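**Towel folding** is the practice of reducing a towel to a smaller, regular shape for storage, display, or use. It is carried out in homes, hotels, hospitals, laundries, and public baths, and the methods used differ according to the size of the towel, the depth of the shelf, and the side of the cloth that is meant to be seen. The subject is usually treated as a branch of household linen care.

## Materials

Most bath towels are made of terry cloth, a woven fabric with uncut loops of yarn on one or both faces. The loops increase the surface available to absorb water and also give the cloth its thickness. A folded terry towel is therefore bulkier than a cotton sheet of the same area, and its layers tend to grip one another.

Many towels carry a flat woven strip, known as a border or dobby band, near each short end. The band has no loops and may be darker or lighter than the body of the towel. It often shrinks at a different rate from the surrounding terry, which can cause the ends to draw in after repeated washing. In folding, the band is commonly used as a guide, as it runs parallel to the hem and is easily found by touch.

## Work surface

A table at waist height is the usual surface in commercial laundries. In homes, folding is also done on beds, ironing boards, and the floor. Where the floor is used, a mat or clean sheet is generally placed under the cloth. A plain mat in a color that contrasts with the towel makes the edges easier to see, and a square mat offers straight sides against which a hem can be aligned. Mats with a smooth finish allow the cloth to be turned without lifting it, while rubberized mats hold the lower layer in place.
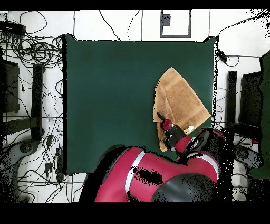
The size of the surface determines how much of the towel can be opened at one time. When the surface is smaller than the towel, the first fold is usually made in the air, with the cloth held by two corners and brought together before it is laid down. Bath sheets are most often handled in this way, and may require two people.

## Methods

### Half and quarter folds

The half fold brings one short end to meet the other. Repeated, it produces a quarter fold. The method is quick and is easily taught to children, but the finished piece shows open edges on more than one side. It is considered adequate for hand towels and for cloths kept in drawers.

### Thirds

In the thirds method, the long sides are folded inward over the center so that they overlap, forming a narrow strip. The strip is then folded in half and again in thirds or in half, depending on the shelf. The finished towel has one rounded edge, which is placed facing outward. Hotels favor this method because the hems are concealed and the stack has an even front.

### Diagonal folds

A diagonal fold brings one corner across the cloth to form a point. It is seldom used for storage, as a triangle does not stack well, but it is the first stage of several rolled and decorative forms. In the roll-and-tuck method, a corner is turned back before rolling and later pulled over the finished roll to secure it.

### Rolling

Rolled towels occupy more shelf depth than folded ones but can be removed singly without disturbing the rest. They are common in spas and gymnasiums and are often kept upright in baskets.

## Irregular folds

Terry cloth does not hold a sharp crease unless it is pressed. Layers may slip as the cloth is turned, leaving creases along one side or a corner projecting beyond the others. The usual remedy is to open the towel completely and begin again from a flat position. Correcting only the top layer tends to leave a ridge beneath it, which becomes more noticeable when other towels are stacked above.

## Institutional practice

Large laundries set written standards for the dimensions of a finished fold. The Plellwood Linen School, a training center for hotel and hospital laundry staff, teaches the thirds method as its basic form and allows trainees 11 seconds for a bath towel once the technique has been learned. Its course manual, prepared by Xiuying Jiang, divides the work into seven stages, of which the first three concern only the opening and smoothing of the cloth. A later supplement by Lingyun Hao deals with stacking and recommends that no pile exceed 42 towels, with the rounded edges facing the aisle.

## See also

- Linen closet
- Napkin folding
- Terry cloth
- Towel animal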